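Working notes and data card for **Ullier**, the tabletop tidying set. If you're after the laundry folding set, that one is Stumard, and it has its own card.

## What this is for

We started Ullier with a question that sounds almost too small to bother with: can a machine put the markers back in the box yet? Anyone who has shared a table with kids, or with engineers for that matter, knows the chore, and it takes a person a minute or so with half their mind on something else. For a pair of grippers it's a surprisingly long list of things to get right (markers roll, caps look alike, the container wants to slide, and then there's the lid!).

The set holds 945 recordings of people doing the chore with a gripper in each hand. Of these, 520 are sorting and putting away, and the rest are wiping, stacking and closing lids.
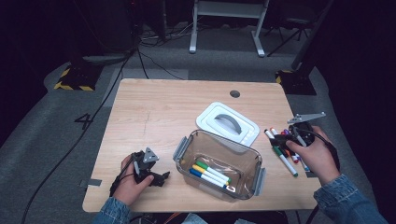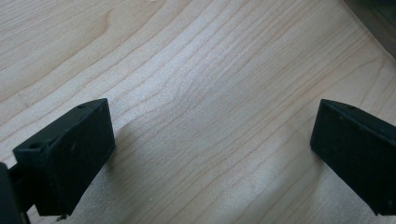 *Marker task: the table from head height, with a gripper in each hand (first), and the open jaws of a gripper close to the tabletop (second).*

## Layout

```
ullier/
 episodes/ one folder per recording
 labels/ task name, outcome, free-text notes
 splits/ train, val, test
 tools/ small viewer and a checker
```

Run the checker before you train anything, please. It's quick, and it will tell you if a download came through short:

```
python tools/check.py ullier/
```

## So, can they do it yet?

Sort of, and we'd love for you to prove us too gloomy. Our baseline, Plindent, is decent at picking up a marker that lies by itself. Give it a loose pile and it tends to grab two at once or push the whole lot toward the edge of the table, and we've spent more than one Friday evening watching it do exactly that. Lids are worse. It has closed one properly in 3 of our trials, and we wouldn't lean on that number.

## Known issues

- Episodes stop when the person says they're done, so some end with a marker still out. Look at `outcome` before you count one as a success.
- Pale tabletops can wash out under the overhead lights, which upsets depth estimates.
- 6 recordings have drifting timestamps. They're listed in `labels/skip.txt`.
- The free-text notes are uneven. Some run to a paragraph and some just say "ok".

## Credit and contact

Please cite the set as "Ullier, Ramanauskas Lab". Bug reports go in the tracker, and we do read them all, though replies get slow in December. Pull requests for the viewer are very welcome, especially if you can make it scroll backward.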